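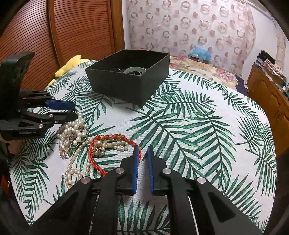 Untangling pearls is slower than it looks, Luana Brandão wrote after her first month with us, and the people who do well at it are the ones who stop pulling. We've kept that remark in our postings ever since. It describes the job better than we did.

## Jewelry Sorter, part-time (2 openings)

Kaltell goes into people's homes and puts their belongings in order. Much of the work is closets and paperwork, but we get more and more calls about jewelry: boxes that were emptied in a hurry, pieces inherited from a relative, necklaces knotted together with bracelets and chains. We are hiring two sorters for the Hotdale area.

**What you will do**

- Lay out the contents of a jewelry box on a covered table, usually in a bedroom
- Separate pearl strands, chains and cord bracelets by hand
- Put like with like: bangles together, pendants on their own chains
- Write each piece on the client's list and return it to a box or pouch
- Leave the rest of the room as you found it

You will not clean, repair or appraise anything. Clients who want that are referred to a jeweler.

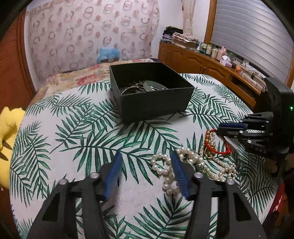 *Bedroom table with pearls and a red cord bracelet still to be separated, bangles in the box.*

**What we ask**

- Steady hands and good close vision, with or without glasses
- Patience with small knots
- Comfort working in a private home, often with the owner in the room
- Readable handwriting
- Your own way of getting to jobs in Hotdale and Pimentel

Experience with beads, sewing or fishing line is useful but not required. We train on practice pieces before your first visit.

**Hours and pay**

Visits last up to 4 hours and are on weekday mornings. Pay is by the hour, with travel time between visits included. The rate is given at the first phone call. Sorters who want more hours can be added to the closet and linen schedule after the training period.

**How to apply**

Send a short letter saying which mornings you are free and describing any fine handwork you have done. A resume is optional. Mail it to Kaltell, 51 Coltier Street, Hotdale, or drop it in the box by the side door. Please write job number 1549 on the envelope.

Applicants we want to meet will be asked to come in and work on a practice tangle at our table. Bring your reading glasses if you use them. Training starts in April.

Posted 1/11/26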